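Nindolville meetup, October. Notes for talk, slot is 15 min, DON'T run over again

open

say hi, thank Folasade for the room. skip the bio, they have it on the handout.
Start with the number. 401 episodes of clothes handling. Sounds like a lot. Isn't. First policy we trained on it could pick up a sleeve and then just sort of hover there.
Pause. let them laugh if they want to

why hand-held

Teleop was eating us alive. Operator training, calibration, arm faults, then a lunch break. With hand-held grippers a person walks into a bedroom and does the chore. Same fingers on the tool as on the robot, camera rides on the tool, so what the camera sees is close to what the robot's camera will see later.
Two tools per person, left and right. Label both. Label them BIG. Haoran lost an entire afternoon to a swapped pair and would like me to mention it (he would not)
Real homes, real beds. Our lab table was flat, gray, lit from straight above. Policy loved that table. Went to pieces on a bedspread.

slide 6, the clothes task

Keep both views up while talking. Point at the fingers first, then the cloth, people look at the cloth first and never get to the fingers.

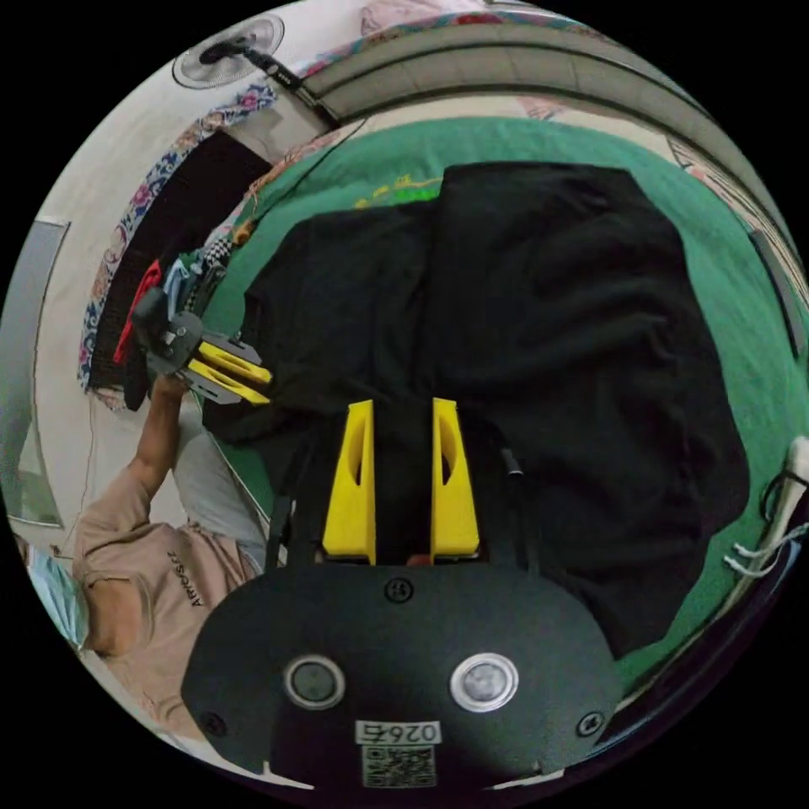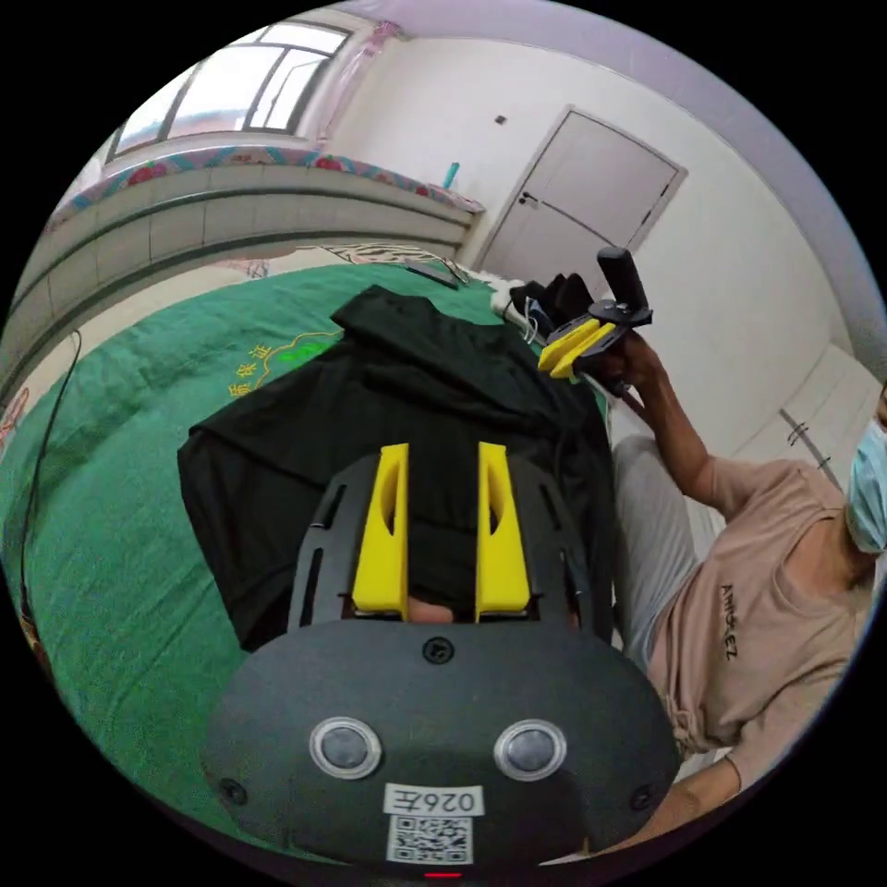 Slide 6. Dark garment on a green bed cover, one view from gripper 026右 (right) and one from 026左 (left).

Things to say here:
- black cloth is the hard case. folds barely show up, edges vanish into each other. Light cloth is easy mode, don't collect only light cloth
- each camera sees the other gripper too. We kept that in. Amarachi argued for masking it, we tried both on a small split, masking did worse. ask her in Q&A not me
- patterns and printing on the bedding are fine, want more of it
- wide lens bends everything near the rim. don't rectify before training unless you plan to rectify on the robot as well

what we tell collectors

Go slower than feels natural. Not slow motion, just slower.
Finish the move before you let go. Half the bad episodes are somebody opening the fingers early.
Both tools in view of each other at the start, for sync. Then forget about it.
If you mess up, keep going and fix it. Recoveries are gold!! We threw out the early ones as "failures" and I still wince. Tanko is re-doing that task list now.
Break every 60 minutes, wrists get tired and the data gets tired with them

the boring part (do not skip)

File naming. Say it twice. Tool ID, room, garment, take. No spaces, no "final", no "final2"
Check clips the same day. Skornbridge batch sat for weeks befor anyone opened it and the left side clock had drifted the whole time.
Consent form covers the room as well as the people. Homes have stuff in them.

results, keep short

Plondar set: 963 episodes now, clothes plus towels. Grasp is decent. Flattening is so-so. Folding, no. Show the bar chart, leave it up, don't read it out loud.
More rooms helped more than more takes in the same room. If they remember one slide it should be this one
Someone will ask about gloves. Answer: haven't tried.
Someone will ask about force sensing. Answer: not on these, Ghorbani build maybe, talk to Haoran

end

thanks to the collectors, read all the names off the slide, slowly this time, got two wrong last time
contact is on the back of teh handout
questions, Amarachi has the second mic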